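Confidence scores and other things I no longer believe

I spent most of last week arguing with a number. The number was 0.94, and it was what our grasp detector gave to a wrist view so smeared I could not have told you where the heel of the shoe ended and the floor began. I know the arguments about learned features seeing things people miss. I have made those arguments, in meetings, with slides. I would still like to know what 0.94 is supposed to mean.

Some background for people who don't follow along. At Wemolent we are trying to get an arm to pick shoes up off a floor and pair them. The perception stack is called Ornby, which started as a cleanup of the older Nelness code and ended up larger than it. Ornby takes the wrist camera, finds the shoes, proposes places to grab, and hands the winner to the planner. On paper the arm moves, looks, moves again. In practice it looks while it moves, because someone (me) decided that stopping for every picture made the thing feel slow.

So I did the boring job and pulled 500 wrist pictures from the logs. I scored each one by hand as sharp, soft or hopeless, which took two evenings and a lot of coffee. 278 were sharp. The rest I wouldn't trust to find my own feet. Then I compared the detector's scores across the three piles, expecting a nice downward slope.

There was hardly any slope. The detector was a little less sure about the hopeless pile, but nowhere near enough to put a cutoff on. Set the bar high enough to throw out the bad views and you also throw out most of the good views of dark shoes, which get low scores for reasons I haven't figured out.

The usual answer is to train on more blur. We did that in June. We took clean pictures, blurred them with a filter, and fed them back in, and the benchmark went up, and everyone was pleased. I think what we taught it was to be calm about blur. That is a strange thing to want from a system whose next step is closing two fingers on something. The filter also smears everything evenly in one direction, and a wrist that is turning while it travels doesn't do that. Edges double. Straight lines bend. Grout lines on a tiled floor come out as pairs, and I have seen our line finder happily report both.

Black shoes are my least favorite case. Two of them side by side, heels almost touching, are close to a single dark shape with a slit in it, and the slit is the first thing blur eats. What survives is the pale lining inside the collar, so the proposals pile up there. Sometimes that's a fine place to grab. It's fine by accident, though, and I don't like shipping accidents. Laces are worse. The segmentation either leaves them out or makes them part of the floor, and the planner believes whatever it is told.

Somebody on the Shaikh mailing list suggested a blur estimator in front of the detector, another small network with another small number coming out of it. Maybe. I notice that the fix for a score I can't interpret is always a second score. I tried something dumber on Tuesday: read the joint speeds at the time of exposure, and if the wrist is moving faster than a fixed limit, don't pass the picture on. It's a short function. It has one threshold, and I can explain the threshold to a person. The robot already knows how fast its own wrist is going, and we had been trying to guess the answer from pixels.

Of the 500, the speed gate kept 418 at its loosest setting, which is too many, so it needs tightening. I also don't know what it does to cycle time on the real arm, and I'm wary of any result I got by replaying logs at a desk. The replay never has to wait for a new picture. It also assumes the clock on the camera agrees with the clock on the arm, and I have been burned by that before – badly enough that I now check it first and still don't relax.

Next I'm going to have the planner slow down for the last stretch of the approach and take one still look before it commits. It will feel slow. I'd like to see the demo people complain about it with the failure logs open next to them. If the detector still says 0.94 when the wrist is standing still, then at least we can argue about the detector.

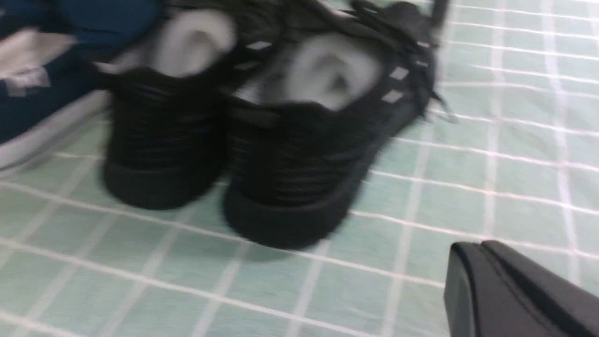
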